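Search this site Search Go

Changing and squaring the fingertips on a two-arm bench cell

Last updated: July
Reading time: 5 minutes

This page covers the fingertip change on the two-arm cell at Plerncombe. The same steps apply to the Pakstead cell, except that the Pakstead wrist mounts use longer screws and the two sets must not be mixed. The job is done with the arms in service pose and the cell locked out. Allow 59 minutes for both arms if the camera offsets have to be checked as well.

Before you start

Park both arms over the table and set the controller to maintenance mode. Lock the isolator and keep the key on you. Release the gripper brakes by hand, one arm at a time. An arm with its brake off can sag at the wrist, so support it before you reach underneath.

You will need a hex driver, a feeler gauge, isopropyl alcohol, lint-free wipes and the record sheet. Read the cycle count off the controller and write it down first. The count is cleared in step 5 and can't be recovered afterwards.

Removing the old tips

1. Open the jaws fully.
2. Back out the retaining screw on each tip until it turns freely, then draw the tip straight off. Do not twist it. Twisting opens up the slot in the finger.
3. Wipe the finger with alcohol and look for hairline cracks at the root. A cracked finger is replaced, never glued.

Fitting the new tips

4. Slide each tip on until it meets the shoulder. Tighten the screw until it just bites, close the jaws on the feeler gauge, then finish tightening with the jaws closed. This order matters – a tip tightened with the jaws open nearly always ends up skewed.
5. Clear the cycle count and enter the new tip batch.
6. Check the wrist cable. It should hang with enough slack for a full turn of the wrist and must not rub on the camera mount. Shih-chieh Pan's note on the record sheet gives the clip positions for both arms.

Grip check

Remove the lock, return the cell to slow mode and run the grip check with a rigid box. Approach with one arm and keep the other clear. Close on the long sides, stop, and look at the contact on each pad before lifting.
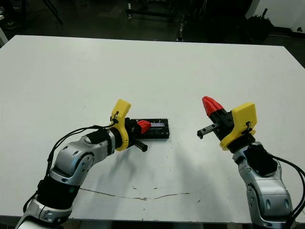 Red tips and yellow wrist mounts on both arms.

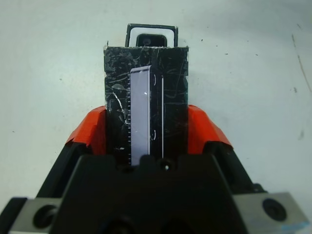

How often should the tips be changed?

Every 262 hours of running, or sooner if a pad has a groove you can feel with a fingernail. Cells handling cartons with sharp corners tend to reach the groove first.

If the box turns in the grip

Lower it and open the jaws. A box that turns the same way on each attempt points to one tip sitting proud of its shoulder. Go back to step 4 for that tip only. If it turns a different way each time, clean the pads again and repeat the check before touching any screws.

Camera offset

Changing a tip should not move the wrist camera, but a knock to the mount will. Run the offset routine from the Chuang menu and compare the result with the last entry. A difference of 9 counts or fewer can be left alone. Above that, loosen the camera, seat it against its stop and run the routine again. Didetville keeps the spare mounts. Ask Paweena Chaimongkol for part 167 and state left or right arm.

Enter the final offset on the record sheet, sign it, and return the cell to normal speed.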